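# Swapping Watch Bands: The Questions I Keep Getting

I sell secondhand smartwatches and bands out of a little shop in Vilesley, and these come up so often that I finally typed them all out in August. If yours isn't on the list, send me a note and I'll add it!

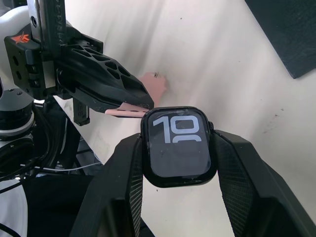 ## Do I have to turn the watch off first?

Nope. I leave mine on most of the time, and the worst that happens is I bump the screen and land in some menu I've never seen before. If yours likes to start workouts or call people when it's poked, go ahead and power it down.

## Which end do I start with?

I do the top piece first, always, and leave the bottom bare until the top one is in. My friend Vilho Ruotsalainen goes the other way and his watches come out fine, so pick one. Just check which half has the buckle or the pin before you start (I've put a whole band on upside down and worn it to lunch).

## How hard should I push?

Not very. On the slide-in kind, you line the end up straight and it should glide. If it sticks halfway, back it out and try again - don't lean on it. On the pin kind, get one end of the pin seated, squeeze the little lever in, and let the other end find its hole.

## Will any color band fit my black watch?

Color has nothing to do with fit, but I know what you're really asking, and yes, pink on a black case looks great. I've sold more pink bands than anything else this year. For fit, go by your exact model and case size. The listing for every Jultis band I carry has a chart at the bottom.

## My screen is all smudges and specks. Is it scratched?

Maybe, maybe not! Wipe it with a soft dry cloth first, then a barely damp one, and look again under a lamp. Skin oil and dust can look awful and come right off. If you can feel a mark with your fingernail, that one's staying.

## What about the side button?

Try not to grip right on it while you're working. I hold the case a bit lower down, by the edges. If the button feels crunchy, that's usually gunk, and Marta Skoryk at the repair counter on Wynne Street will clean it for you.

## Can I return a band I've tried on?

Sure, within 7 days, as long as it's clean and you still have both pieces. Please check the bag before you mail it - I have 2 orphan halves in my drawer right now, and I'd love to know whose they are.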